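Le tiroir du bas à gauche

Je vais commencer par un aveu : j'ai passé une bonne partie du mois de janvier à ranger des vis. Pas à en visser, hein, à les ranger. Mon garage, qui n'a jamais accueilli de voiture, contenait alors des pots de confiture, des boîtes à cigares, des sachets de meubles en kit agrafés à leur notice, et un seau. Le seau, c'était le purgatoire. Tout ce dont on ne savait pas quoi faire finissait au seau, et comme on ne sait jamais quoi faire d'une vis orpheline, il débordait.

Et depuis, je suis devenu pénible sur le sujet. Ma compagne me l'a dit, mes enfants me l'ont dit avec moins de tact, et mon voisin Hamidreza Farahani, avec qui je partage une haie et une perceuse, change de conversation dès que je prononce le mot « casier ». Alors j'écris, au moins la page ne soupire pas !

Ma thèse tient en peu de mots : le casier à petits tiroirs est le meilleur meuble de la maison, et on le choisit presque toujours trop grand.

Je sais de quoi je parle, j'ai commencé par là. J'avais repéré chez Leretti un modèle mural immense, une cathédrale, avec des tiroirs minuscules du sol jusqu'à hauteur de nez. Le vendeur m'a vanté la place, la modularité, les séparateurs, et moi je hochais la tête comme devant une voiture de sport. Je l'ai acheté. J'ai mis un après-midi à le fixer et deux soirées à imprimer des étiquettes (corps 8, majuscules, j'étais très fier). Et puis j'ai vécu avec. Eh bien, c'est l'enfer. On cherche une cheville de 6, on lit des étiquettes, on relit des étiquettes, on ouvre un tiroir « DIVERS 4 », on y trouve une pile bouton et un bout de ficelle, on referme, on oublie ce qu'on cherchait. Le seau, au moins, on savait que c'était le bazar.

Le problème du grand casier, c'est qu'il vous pousse à inventer des catégories. Vous avez des tiroirs vides, ça vous démange, alors vous séparez les vis à tête fraisée des vis à tête bombée, puis les longues des moyennes, puis les dorées des argentées, et un soir vous vous retrouvez avec un tiroir pour une seule rondelle. J'ai eu ce tiroir. Elle y était très bien, la rondelle, mais enfin.

Un casier modeste vous oblige à choisir, et c'est beaucoup plus sain. Chez moi ça donne : vis à bois, vis à métaux, chevilles, clous, crochets, électricité, joints et rondelles ensemble (ils s'entendent), piles, et le reste. Le reste, parlons-en, parce que c'est là que les puristes me tombent dessus. Sur le forum de bricolage que je fréquente, un certain Famoslow m'a expliqué en long et en large qu'un tiroir fourre-tout était « l'échec du système ». Je ne suis pas d'accord du tout. Un système sans fourre-tout, c'est un système qui finit par terre, sur l'établi, dans les poches des pantalons, et pour finir dans le filtre de la machine à laver. Il faut un endroit pour les choses qui n'ont pas d'endroit. Il en faut un seul, et petit, pour qu'il déborde vite et qu'on soit forcé de le vider.

Autre querelle, la transparence. Ma belle-mère possède un très joli meuble de mercerie, tout en bois, avec des boutons de porcelaine, et je reconnais que ça a une autre allure que mon plastique. Mais elle ouvre en moyenne la moitié du meuble pour trouver une fermeture éclair. Des façades claires, et on se passe d'étiquettes ; ou on en met trois, pour les cas difficiles. J'ai décollé toutes les miennes, à l'ongle, en regardant un film. Ce fut un très bon moment.

J'ai lu aussi, dans une brochure du magasin Ansari, qu'il fallait « fixer durablement le rangement à son emplacement ». Ah non ! Surtout pas ! Le robinet qui goutte est à la cuisine, l'étagère qui penche est dans la chambre, et le garage est au fond du jardin, sous la pluie. Avec le casier vissé au mur, on fait le trajet les mains pleines, on en perd la moitié dans l'herbe, et on y retourne pour la taille au-dessus. Si le casier peut voyager, tout change. On le pose près du chantier et on se sert.

Reste la question du tiroir lui-même, et là j'ai une vraie religion. Il doit sortir. Complètement. Je ne veux pas d'une butée qui le retient à mi-course et m'oblige à pêcher un clou du bout de l'index, en me coinçant l'ongle au passage. Je veux l'enlever, le poser devant moi, trifouiller dedans des deux mains, puis le remettre dans son trou. Les gens de chez Festolska, le petit atelier où je fais affûter mes ciseaux, travaillent tous comme ça : le tiroir vient à l'établi, il y reste le temps de l'ouvrage, et le trou laissé dans le casier indique où il rentre. C'est bête comme chou, mais ce vide sert de pense-bête. Je le vois en passant et je range, alors qu'un tiroir entrouvert, je peux l'ignorer pendant des mois.

Le grand modèle mural, je l'ai donné à Hamidreza. Il y range ses graines de tomates, et il commence à me parler de ses étiquettes par-dessus la haie. Je change de conversation.
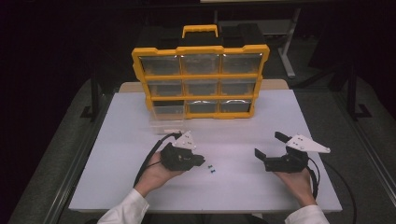 Pour choisir le vôtre, oubliez le nombre de tiroirs affiché sur le carton et pensez à ce que vous cherchez le plus souvent un dimanche soir, quand tout est fermé. Pour moi ce sont les chevilles, pour vous ce sera peut-être les boutons ou les hameçons. Trois rangées de trois tiroirs transparents et une poignée jaune sur le dessus, comme sur ce casier-là, je trouve que c'est la bonne taille pour commencer, et celui du bas à gauche, posé sur la table devant son logement, est exactement dans la position que je défends depuis tout à l'heure. Prenez-en un second si vraiment vous débordez, mais attendez un an. Et gardez le seau, il est très bien pour les mauvaises herbes.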